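## 4. The lid problem

The vendor literature for the Trumetix control package states that a two-arm cell can open and close a household rice cooker "reliably." We could find no definition of that word in the documents supplied with it. This section sets out what we mean by a failure, what we logged, and why we don't accept the explanation that came with the software.

### 4.1 Task and setup

The task, called Storeren in our logs, is simple to state. A rice cooker stands on a taped grid with plates and a small yellow object near it. One arm is sent to the lid or to a target beside it, while the other arm waits or works elsewhere. The cooker is then moved to a new start position and the task is run again. The tape grid is used to set start positions by hand. The controller gets no information from it beyond what its cameras pick up.

Our log covers 3120 runs, ending on October 18, 2018. Of these, 349 ended in a protective stop, meaning that the arm reported a force above its limit and froze. A stop of this kind is a safety function doing its job, and we don't count it as damage. We do count it as a failure of the task, because a person then has to walk over, check the cell and release the arm from the pendant. The Trumetix summary report leaves these runs out of its success rate altogether. It lists them as "interrupted," which makes the rate look a good deal better than the work feels.

**Figure 5.** The Storeren work cell, with both arms over the taped grid. 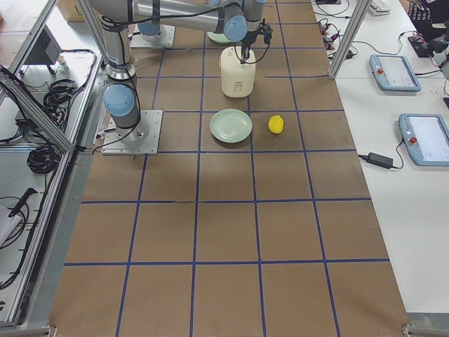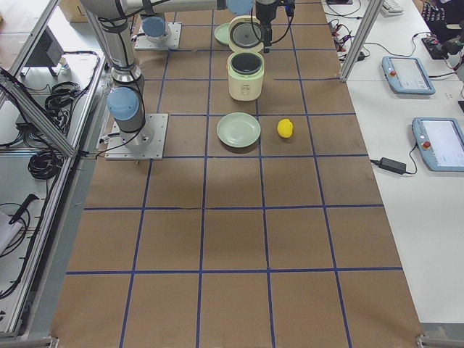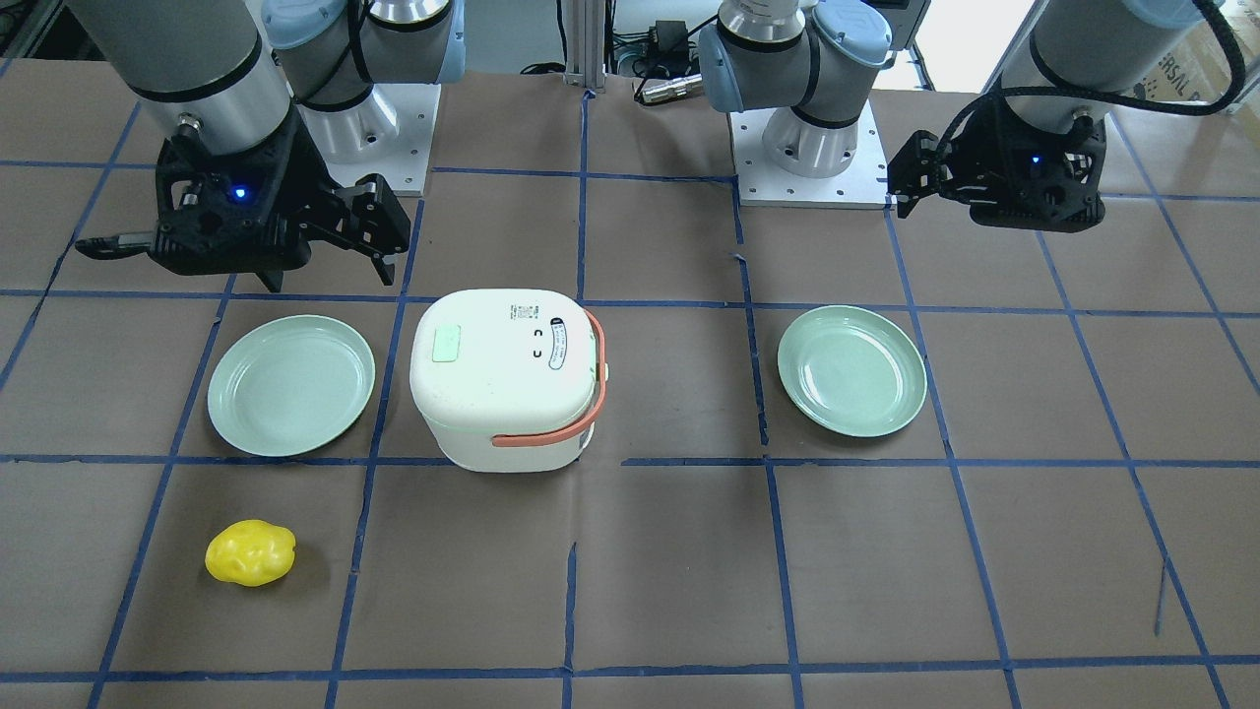
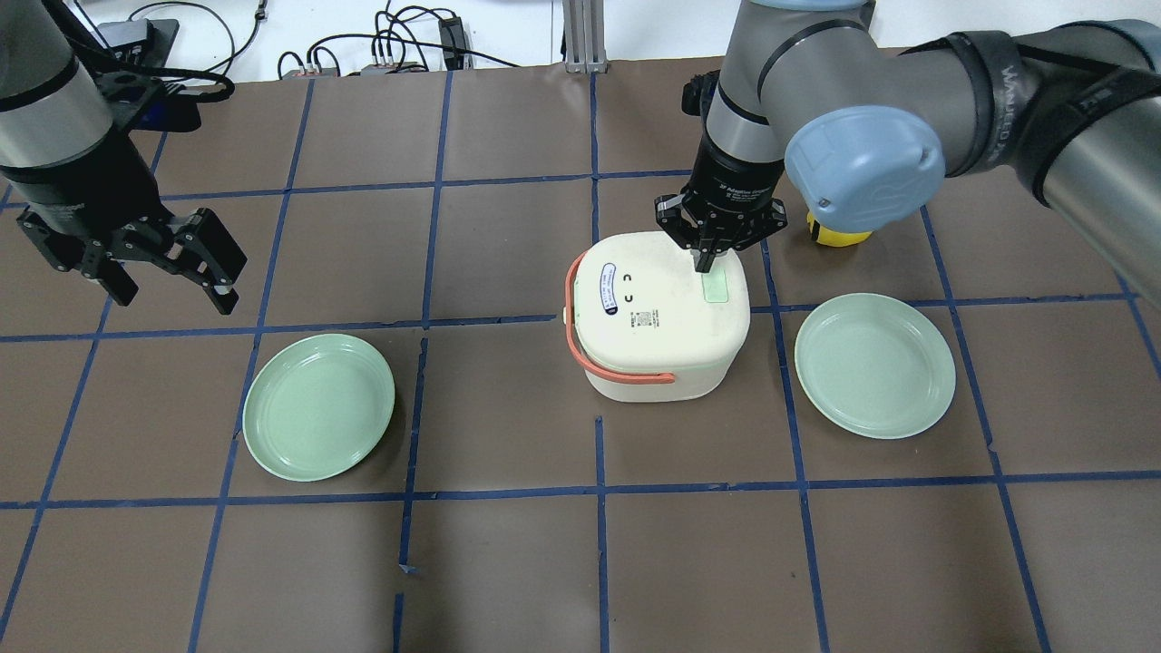

### 4.2 What the stops have in common

The stock explanation for a protective stop near the lid is bad calibration. We took this seriously at first. The arms were recalibrated before each block of runs, and the stops kept coming at much the same rate. When we sorted the 349 stops by the step in which they happened, most fell in the short time between first contact with the lid and the start of the next motion. Few came during free travel, where a poor calibration ought to show up as well.

We think the trouble is in how the planner treats contact. It picks a contact point from the camera view, moves the fingers there, and then assumes that the lid will behave as the model says. A lid on a hinge doesn't move in a straight line. If the fingers meet it a little too far from the planned point, the planned path and the real path of the lid drift apart, and the force climbs until the arm gives up. Nothing in the Trumetix code checks for this drift. The only check is the force limit, and by then the run is lost.

In 22 of the stops the log shows something worse. The first arm froze, and the second arm finished its own motion before it halted. Both arms share a work area, and a person reading the manual would expect one stop to halt both. The manual says that stops are "coordinated." Our logs say that they are coordinated after a delay, and that the delay depends on what the second arm is doing when the first one trips. Nobody was hurt and nothing was broken, but our operators had been trained to think that a frozen arm meant a safe cell. We changed that rule the same week. Both pendants must now show a stopped state before anyone reaches over the table.

### 4.3 The proposed fix

Veloso, the lab at Menwood that shares our task list, has suggested lowering the force limit so that stops come sooner. We tried this in a short block and saw more stops, as one would expect, with no sign that the planner did any better between them. Raising the limit would cut the stop count and would look good in a table. We did not try it. A higher limit hides the drift and puts more load on the hinge and the fingers.

An update released in December is said to add "smart contact handling." The release note is one line long and gives no test results. Until we can run the same set of start positions against it, we treat the claim as untested and report all rates with the interrupted runs left in.

There is one gap in our own data that should be stated here. Start positions were chosen by hand, and operators may have come to avoid the squares where trouble was common. If so, the stop rate we report is too low.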